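Teaching by hand at Kolano

The operators at Kolano start at 8 in the morning and work in pairs, one on the controls and one resetting the table. The lead operator has been there 2 years and came over from Zeltisex.

"Plates are harder than cups," she said. "You pinch the rim, and then you have to think about where the far edge is going."

New people want to move fast. She tells them to slow down and keep the wrist steady - the arms copy every shake.

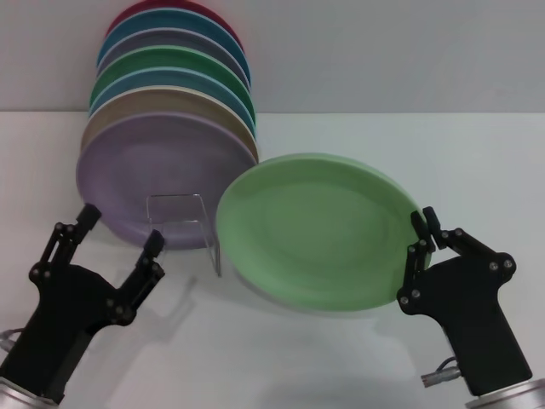

What counts as a good run

A task needs 1000 runs before it goes to the training team. She threw out 31 of hers last month.

"If I drop it, that one's gone. If I fumble and fix it, I keep it. The robot should see a fix."

She tried guiding the arms by hand at first and gave it up for remote control. "My own hands kept getting in the way of the cameras."

Cutlery is next, in March.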